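학기말 프로젝트 보고서
과목: 금융시장의 이해
주제: 소형 코인의 거래량과 가격 변동의 관계
제출일: 2020년 3월 12일 목요일

1. 연구를 시작한 이유

저는 한국에 유학을 와서 처음으로 가상자산 시장에 대해 배웠습니다. 수업에서는 주로 큰 코인을 다루었습니다. 그런데 저는 작은 코인에 더 관심이 생겼습니다. 작은 코인은 거래하는 사람이 적어서 주문 하나에도 가격이 크게 움직인다고 들었습니다. 이 말이 맞는지 자료로 확인하고 싶었습니다.

2. 자료

분석 대상은 Stistell과 Grumov 두 가지 코인입니다. 두 코인은 모두 Trostedis 거래소에 상장되어 있습니다. 거래소가 제공하는 1월의 체결 기록을 내려받았고, 그중에서 14일 동안의 기록을 사용했습니다. 나머지 날은 서버 점검 때문에 빠진 시간이 많아서 제외하였습니다.

Stistell의 체결 기록은 906건이고 Grumov의 체결 기록은 293건입니다. 처음에는 두 코인의 기록 수가 비슷할 것으로 생각했기 때문에 이 차이는 저에게 조금 뜻밖이었습니다.

3. 방법

먼저 기록을 한 시간 단위로 묶었습니다. 각 시간의 거래량을 계산하고, 그 시간의 최고가와 최저가의 차이를 시작 가격으로 나누었습니다. 이 값을 이 보고서에서는 '변동 폭'이라고 부릅니다. 거래가 한 건도 없는 시간은 계산에 넣지 않았습니다. 이런 시간을 0으로 처리하면 Grumov가 아주 안정된 코인처럼 보이게 됩니다.

계산은 표 계산 프로그램으로 하였습니다. 중간에 시간대 설정을 잘못해서 처음부터 다시 계산한 일이 한 번 있었습니다.

4. 결과

Stistell은 거래량이 많은 시간에 변동 폭도 커지는 경향이 있었습니다. 이것은 교과서의 설명과 같습니다. 반면에 Grumov는 그런 관계가 분명하지 않았습니다. 거래량이 아주 적은 시간에도 변동 폭이 큰 경우가 여러 번 나왔습니다.

Grumov에서 변동 폭이 가장 컸던 시간을 따로 살펴보았습니다. 그 시간에는 큰 매도 주문이 하나 있었고, 매수 호가가 얇아서 가격이 여러 단계 아래에서 체결되었습니다. 가격은 그날 안에 대부분 회복되었습니다. 그러나 그 순간에 시장가로 판 사람은 손해를 보았을 것입니다.

5. 한계

한 달도 안 되는 자료로 일반적인 결론을 말하기는 어렵습니다. 또 거래소 한 곳만 보았습니다. Pillai 거래소에서도 Stistell이 거래되지만, 그곳의 기록은 유료라서 사용하지 못했습니다. 두 거래소의 가격 차이를 비교하면 더 좋은 분석이 될 것 같습니다.

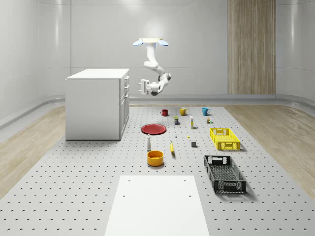 중간 발표를 들은 한 학생은 거래량보다 호가창의 두께를 먼저 보아야 하지 않느냐고 물었고, 체결 기록만으로는 주문이 얼마나 쌓여 있었는지 알 수 없다고 지적하였습니다. 저는 이 의견이 옳다고 생각합니다. 체결 기록에는 이미 이루어진 거래만 남습니다. 그래서 앞에서 매수 호가가 얇았다고 쓴 부분도 체결 가격의 순서를 보고 추측한 것입니다.

6. 앞으로의 계획

다음 학기에는 호가 자료를 직접 모으려고 합니다. 거래소의 공개 기능을 쓰면 일정한 간격으로 호가를 저장할 수 있습니다. 시험 삼아 저장한 호가 파일이 지금 78개 있는데, 아직 형식이 서로 맞지 않아서 정리가 필요합니다. 정리가 끝나면 Grumov부터 다시 계산하겠습니다.

부록: 변동 폭의 계산식
변동 폭 = (최고가 − 최저가) ÷ 시작 가격
시작 가격은 그 시간의 첫 번째 체결 가격입니다.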